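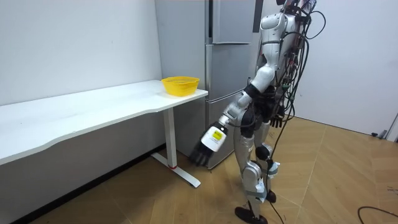

From: Karim Hakim
To: Rembridge hall users list
Subject: Re: Desk and fridge in the parquet room

Replying to the note from the Drurkel group, quoted further down.

The long white desk can stay where it is until December. I measured the wall at the Oltimside end and the desk would go there, but it would block the radiator, and I would sooner leave it than move it twice. If your group needs more floor, push the chairs into the corridor cupboard. There is space for 8 in there if they are stacked.

The fridge stays next to the desk as well. It was put there for the socket. The other socket on that side is on the same circuit as the urn in the kitchen, and it trips when both are on.

On the floor, the parquet was sanded and sealed in the spring and the bill came to 544 pounds, so please lift furniture and don't drag it. There are felt pads in the desk drawer of the office, in a packet marked Bandara. Put them under anything with hard feet. Wipe up spills with a cloth that has been wrung out well. The string mop should not be used in that room at all. It leaves too much water between the blocks, and two of them by the door have already lifted.

I have the spare key if anyone needs to get in to measure.

Karim

> Hello all,
>
> We have the parquet room for our sewing mornings from next month and would like to know if the desk could go against the far wall. We have folding tables of our own, each 70 cm wide, and want to set them out in a row with room to walk behind.
>
> Also, is the fridge for general use? We would only want to keep milk in it. Last time we carried ours home again.
>
> One more thing. We have 20 metres of extension lead on a reel. Can we run it along the skirting, or does it have to be taped down?
>
> Thanks,
> Drurkel Sewing Group

PS. Milk in the fridge is fine, with your group's name on it. Take it away at the end of the week. The lead can go along the skirting, but tape it where it crosses the doorway, and unwind the whole reel before you plug the irons in.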